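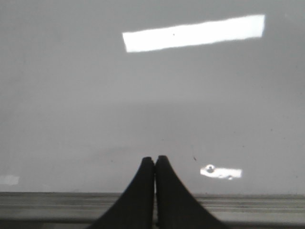
Week 6 - Learning where the table is from one wrist camera

Last week we finished with grasp planning, and we took for granted that the robot knows how far its fingertips are from the table. This week we take that away. No depth sensor, no overhead camera, no marker stuck to the bench. All the robot gets is the picture from its wrist and its own joint readings, and it has to work out the height of a plain grey surface. I love this problem. It sounds like the easy part of manipulation and it has some of the most interesting failures in the whole unit.

The method is called Tovby. You'll be running it in the lab on the Skernen arm, so please read these notes before you come.

Why plain surfaces are hard

Most ways of getting depth from a moving camera depend on matching points. You find a corner or a speck in one picture, find it again in the next, and the shift between them tells you how far away it is. On a cluttered bench this works beautifully. On a bare, smooth tabletop there's hardly anything to match, and the strongest thing in view is often the reflection of a light.

Reflections are a trap. A flat shiny surface acts like a weak mirror, so the reflected lamp moves as though it were on the far side of the table, as deep below the surface as the real lamp is above it. A matcher that locks on to the glare will give you a very confident height, and the height will be far too low. The arm then drives down towards a table that isn't where it thinks it is. (Question 2 on the problem sheet asks you to work this out for a ceiling light. Draw the diagram first!)

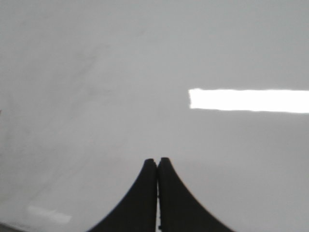 Samarakoon

What Tovby does

The neat idea is to stop treating glare as noise and use it as a second clue. A real mark on the table and a reflected light shift by different amounts when the wrist moves. If you can separate the two kinds of motion, the marks give you the table and the glare gives you the tilt of the table. Even faint smudges are useful here, as long as they stay put while the glare slides over them.

The steps are:

1. Move the wrist a short way to one side, keeping the fingers closed.
2. Mask out the fingers. They don't move relative to the camera, so one mask does for the whole run.
3. Compute dense motion between pairs of pictures.
4. Fit 2 motion models at once, one for the surface and one for the reflection, and let each pixel vote for the one that suits it better.
5. Convert the surface motion to a height, using the joint readings for the size of the wrist move.

Step 4 is where the learning comes in. A small network predicts how much to trust each pixel's vote. It was trained on 2,000 short wrist moves over bare surfaces from the Flollow set, with the true height taken from a gentle touch at the end of each move. No hand labelling at all, which still delights me.

Keep the fingers closed for all of this. Open fingers cover more of the picture, and the part they cover is the part nearest to where you want to go down.

What the results show

Two things stand out. The first is that Tovby beats plain point matching by the widest margin on the barest surfaces, and on cluttered ones there's very little between them. That is what you'd hope for, and it's a good sign that the method is winning for the reason we think it is.

The second surprised me. If you train the network with all the glare painted out, it gets worse at height as well as tilt. My best guess is that the glare helps pin down small errors in the joint readings, but that's a guess, and it would make a terrific project for someone.

The weak spot is glare that breaks up. The reflection model assumes a flat mirror, so the lamp should keep its shape as it moves. When the reflection goes ragged, its pieces can shift in different directions, the fit wanders, and the network tends to throw the whole patch away. 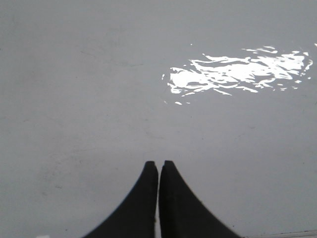 Figure 3. Broken glare at upper right, faint scuffs on the left, fingers nearly closed.

The scuffs become much more important in a case like this. With the reflection thrown away you still get a height from the marks, but you lose the tilt, and the software will report tilt as "unknown". Leave it as unknown in your write-up. Please don't fill in zero.

For the lab

Work in groups of 4. Each group does a set of side moves at three starting heights, then repeats the lot with the network switched off so every pixel has an equal vote. Plot both against the touch height on the same axes. Save the vote maps too - they're the best part, and you can see straight away what the network believes.

Bring the mask code you wrote for the Week 5 exercise. If yours never quite worked, there's a spare copy in the unit folder.

Lab reports are due Saturday at noon. The reading for next week is the section on contact sensing, up to but not including the part on slip.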